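Mar 2, 2020

Second day on the bench rules for the Onbridge cell. Draft 4 of the procedure runs to 40 clauses and I want it shorter. Clause 7 (reach envelope) is still written for one arm and has to be redone for two. Where the envelopes overlap, one arm holds and the other keeps clear until the grip is confirmed. I have written this as a "shall". The Skála version had "should", and it was read as optional.

Clause 12, loose items. Glassware with liquid in it goes inboard, at least 100 mm from any table edge. Lamp leads are to be routed off the work surface or clipped down. Cloths are folded flat and logged as items, the same as glass.
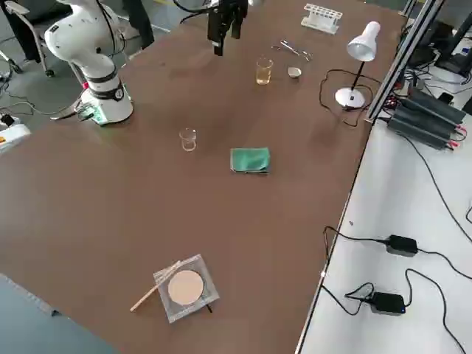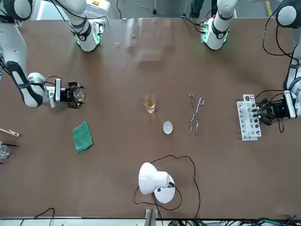

Two arms, one brown table, with glassware, a green cloth and the lamp.

Clause 15 covers people. Anyone on foot stays behind the floor line while either arm is powered, and the hold-to-run switch is tested at the start of each shift. The January log has 119 entries and the test is missing from nine of them. I have moved it to the top of the start sheet, above the gripper check.

Grodura want the speed limit given per joint. I would sooner give it at the tool, where it can be measured with the kit we have. Left open.

Risk sheet 2332 reissued with the new pinch point at the wrist. Old copies withdrawn from the Flinia folder. Clause 18 (power supplies and adapters off the floor) tomorrow, then the numbering.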